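Nisorwood Parcel and Mailroom Services
Frequently Asked Questions

The answers on this page apply to residents and office tenants of the Nisorwood buildings. Please read them before contacting the mailroom desk.

When is the mailroom open?

The desk is staffed from 8:00 a.m. to 6:30 p.m. on working days. The lockers in the Birneck lobby may be used at any hour with a valid access card. Hours are shortened in the last week of December, and a notice is posted at both entrances beforehand.

How will I know that a parcel has arrived?

A message is sent to the e-mail address on your tenancy record once the parcel has been logged. Carriers often mark an item as delivered when it reaches the loading dock, and logging may take up to three hours after that. Please wait for our message before coming to the desk.

How long will my parcel be kept?

Parcels are kept for ten working days. A reminder is sent on the seventh. Items not collected by the end of the period are returned to the sender, and any return charge is a matter between the sender and the addressee. Tenants who expect to be away may request a hold of up to 30 days by completing the Absence Form.

May someone else collect for me?

Yes. The person collecting must show photo identification and a pickup code, which you can create from your account page. A code may be used once. Staff cannot accept a forwarded e-mail in place of a code.

What are the size and weight limits?

The desk accepts items up to 70 pounds. No side may be longer than 118 inches. Furniture and appliances must be delivered directly to your unit by the carrier, and the service elevator should be reserved in advance through the Stirnen building office.

How should I prepare an outgoing parcel?

Use a rigid box in good condition and leave at least two inches of padding on every side. Remove or cover all old labels and barcodes. Close the center seam and both end seams with packing tape. String and household tape are not accepted, as they come loose in sorting equipment.

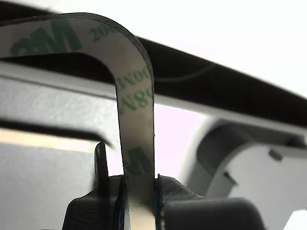 Place the address label on the largest face of the box, away from the seams, and put a second copy of the address inside. Parcels that are not properly sealed will be held at the desk until the sender can repack them. A packing table with scissors and a scale is provided next to the desk – supplies such as boxes and padding must be purchased.

What time do outgoing parcels leave?

The daily collection is at 4:15 p.m. Items handed in later leave on the next working day. International parcels need a completed customs form and should be brought in by 3:00 p.m.

Are parcels insured while in your care?

Items held at the desk are covered up to $300 each. Cover begins when the item is logged and ends when it is signed for. Jewelry, cash and perishable goods are excluded. Claims must be made in writing within five working days of collection.

What may not be sent or received?

Fireworks, fuels, live animals and loose lithium batteries are refused in all cases. Medicines are accepted, but we have no refrigerator and cannot hold items that must be kept cold.

I work in the Hou Annex. Where is my mail?

Letters for the Hou Annex are delivered to the boxes on its ground floor each morning. Parcels remain at the main desk. Please ask senders to include your unit number and mail code 3464 in the address – mail without a unit number may be delayed by a day or more.

How do I report a missing or damaged item?

Complete the Missing Item Form, available at the desk or on your account page, and attach the tracking number. Keep all packaging until the matter is closed. A written reply is normally sent within four working days.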